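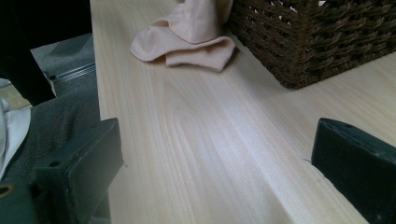 Archana Awasthi asked me to put the bench back on the checklist, seeing that it was dropped in April and people have been leaving things on it ever since. It is item 4 now. The rest of the order is the same.

LAUNDRY AND FOLDING ROOM -- INSPECTION CHECKLIST
Wimville, ground floor
Date: 6/11/20
Checked by: Umesh Sandhu
Marks: OK / Fix / Watch

1. Floor clear between door and machines
OK. Swept before I got there. The mat by the door has started to curl at one corner. I pressed it down and it came back up, so it needs tape.

2. Dryer lint screens cleaned
Fix. Left dryer OK. Right dryer had a full screen. I cleaned it and ran the vacuum hose down the slot. Please do this after each load, including towels.

3. Dryer vent hose, clamps tight, no kinks
Watch. The clamp on the right dryer turns by hand. I tightened it, but the screw is worn. Ordered a new one through Fustano, part 1846. Do not push that dryer back against the wall until the clamp is changed.

4. Folding surface: smooth, dry, no splinters, nothing stored on it overnight
Watch. Pale wood, straight grain, one crumpled piece of thin peach-beige cloth on top and the dark brown woven basket next to it. Run a hand along the edges with a cloth before you mark this one OK. A cloth will catch on a splinter that your hand slides over. No oil or polish on this surface, it comes off on the clothes. Stray items go in the odds box by the end of the day.

5. Baskets: no broken strands, no sharp ends
OK on the plastic ones. For woven baskets, check the rim and the bottom corners. Clip loose ends short with the side cutters and do not pull them. A basket with a hole big enough for two fingers comes out of use.

6. Ironing board locks open
OK. It took some leaning on. Cover is thin at the narrow end.

7. Iron cord and plug
OK. No cracks. Iron was unplugged and standing on its heel.

8. Outlets and power strips
Fix. There was a power strip behind the washer again. I took it out. The washer plugs into the wall -- nothing else goes on that outlet.

9. Detergent and bleach on high shelf, caps on
OK. The bleach is on the left and the vinegar is in the other cupboard. Keep it that way.

10. Washer hoses, no drips, shutoff turns
OK. Cold side is stiff. Hoses are the Vuka ones, no bulges that I could find.

11. Fire extinguisher in place, needle in green, path clear
OK. Tag number 1674. Somebody had hung a coat on it. Moved the coat to the hooks.

12. Light over the sink
Fix. Flickers for a while after you switch it on. Tube is in the Srivastava order.

Comments

Items 2 and 8 were both on the last sheet as well. I have put a note on the machines.

Archana also wants to know if item 5 should cover the baskets people bring in from home. My view is yes if they stay in the room -- if they go home with the wash, no.

Open items: mat tape, clamp, light tube.

U. Sandhu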